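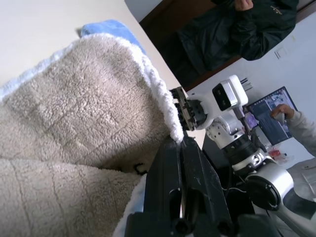
**Linen corner: the airing cupboard reopens**

Every March the guest house at Warnness swears it owns enough towels, and every September we find out what condition they are in. Braulio Mendoza emptied the airing cupboard on 09/09/2022 and reports 87 items, of which 50 were towels and 8 were things he would rather not discuss before lunch.

The blankets took longest. Fleece has no interest in being folded. You line up two corners, turn your back to find the other two, and it has gone back to being a heap. Naima Abou Zeid's method is to lay the thing flat on the big table, smooth it from the middle outwards, fold it in half and half again, and then lean on it. Abbas Akbari rolls his, and has been told.

Towels are kinder. Long edges together first, then into thirds, with the fold facing the front of the shelf so that people can take one without bringing down the other nine. Care labels should be tucked inside. We know they creep out again. Tuck them in anyway.

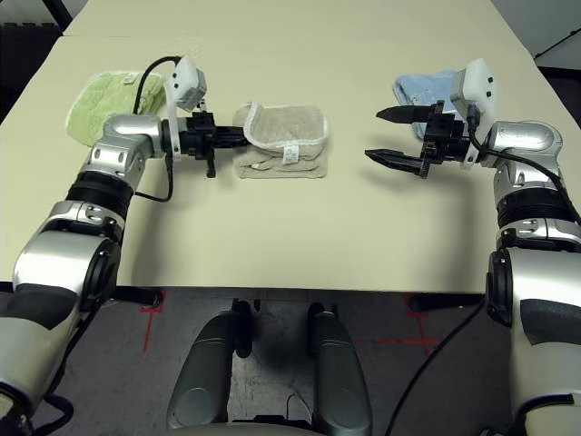 *Green, beige and blue, folded on the table. The labels have other ideas.*

Colours will be kept in separate piles this winter, after a long and surprisingly bitter exchange between Thomas Barbieri and Tarmo Žukauskas over whether beige counts as white. It doesn't. White towels go on the top shelf, beige ones go underneath, and anything with a hole in it goes in the rag bag by the back door.

Spare pillowcases are still wanted, preferably in pairs. Leave them with Naima, folded.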